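Mehr Planung, weniger Training

Bei Vamley gilt ein Griff als gelernt, wenn 500 Demonstrationen vorliegen. Ich halte das für falsch.

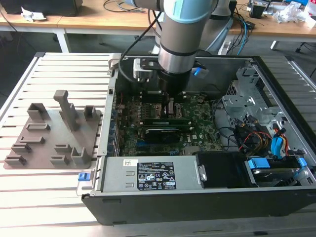
Ein Planer braucht Toleranzen, keine Beispiele. Wer Speicherriegel greifen will, die wie hier quer auf der Platine liegen, muss die freie Höhe bis zum Greifer kennen – und die steht im CAD-Modell. Nusora rechnet so eine Bahn in 29 Millisekunden.

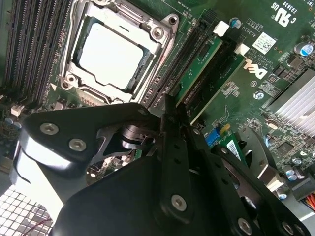 Blick der Handgelenkkamera auf den Prozessorsockel

Lernen würde ich nur die letzten Millimeter.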